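Home | Papers | Methods | Datasets | People

Filed under: Manipulation / Hardware comparisons

4. Comparing the two finger designs on soft garments

4.1 Why garments

Rigid objects told us very little about the difference between our two hand-held grippers. Mugs, boxes and tape rolls were picked up equally well by both, and after a week of that we were getting restless. Clothing changed everything. A thin hem gives the fingers almost nothing to close on, the cloth slides away as the jaws approach, and a pinch that is a few millimeters too shallow lets go as soon as the operator lifts. We found this part of the study by far the most fun to run, and it is where most of our results come from.

Both grippers are parallel-jaw tools held in the hand, with a wide-angle camera on the tool itself. The Matitz fingers are flat and stiff. The Sezer fingers are ribbed and made to give a little under load, so that the pad can wrap around whatever it meets. Apart from the fingers, the two tools share the same linkage, the same trigger travel and the same camera mount, which Yiğit Öztürkmen redesigned in August after the first version let the lens creep out of alignment.

4.2 Protocol

We recorded 600 two-handed demonstrations, split evenly between the two finger types. Each demonstration starts with one garment lying on a bed and ends when the operator releases a folded garment and moves both grippers clear. We chose beds over laboratory tables on purpose. A duvet is soft, it moves under the tool, and it rarely has a plain color, so both the fingers and the camera have to cope with the kind of surface where people really do fold clothes at home.

The garment set has 15 items: T-shirts, shorts, towels, a knitted scarf and several pairs of children's pants. Joaquín Arancibia and Defne Türkmen were the operators for all sessions. Each of them practiced with both finger types before any data were kept, and they swapped tools halfway through every session. Bedding and room lighting were left as we found them.

Operators were told to take the hem from its edge, close the jaws once, and not to adjust the grip unless the cloth had clearly slipped. A second closing on the same hem counts as a regrasp. We took regrasps as our main measure, with fold time as a secondary one.
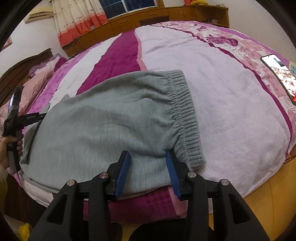

Figure 7. Gripper-camera view during a shorts demonstration. The ribbed blue pads pinch the hem near its lower right corner while the second gripper, held in the operator's left hand, reaches toward the left corner.

Figure 7 shows why we like the on-tool camera so much for this task. The pads and the piece of hem between them sit low in the image, close to the lens, and the view is still wide enough to take in the other gripper and a good deal of the room. An annotator can judge the pinch and the position of the other hand from a single image, with no need to line up a second video stream. Fleece is also a good test material – it is fuzzy and has few sharp edges, and our early hem detector struggled with it badly.

4.3 Results

With the ribbed fingers, 76 percent of demonstrations were completed without any regrasp. The flat fingers did clearly worse on everything except the towels, where a thick edge seems to suit a stiff pad very well. We were delighted by how consistent the pattern was across both operators, given how differently they work: Arancibia closes fast and lifts early, while Türkmen lets the fingers settle first.

The largest gain came with elastic waistbands. A gathered band has many small folds, and the ribs appear to catch between them. Flat pads tended to trap one fold and push the next one away. Thin T-shirt hems came next. For the scarf the picture is mixed, and we would not draw anything from it, as the loops in the knit sometimes snagged on the ribs and made release slower.

Fold time differed less than we had expected. Operators using the flat fingers made up some of the lost time by approaching at a shallower angle, almost scooping the cloth. Viktória Kozma noticed this habit while labeling and suggested logging approach angle as its own variable. We have added it to the recording software for the next round.

4.4 Failures and open points

Only 2 demonstrations had to be thrown out entirely, both owing to a stuck trigger. More common were partial failures in which the fingers took hold of the duvet along with the garment. This happened with both designs, though more often with the ribbed one, whose softer tips sink further into the bedding. Benjie Macaraeg is now testing a version with a stiffer tip and a soft middle, printed on the Stisetik machine, and the first few trials look very promising.

We also want to repeat the comparison with the fingers mounted on a pair of robot arms. A human wrist corrects for a poor approach without the operator thinking about it, and some of the advantage reported in this section may shrink, or grow, once that help is gone. Section 5 describes the arm setup and the controller settings used for the first replays.

Contact: Diditz manipulation group | © Diditz, all rights reserved | Back to top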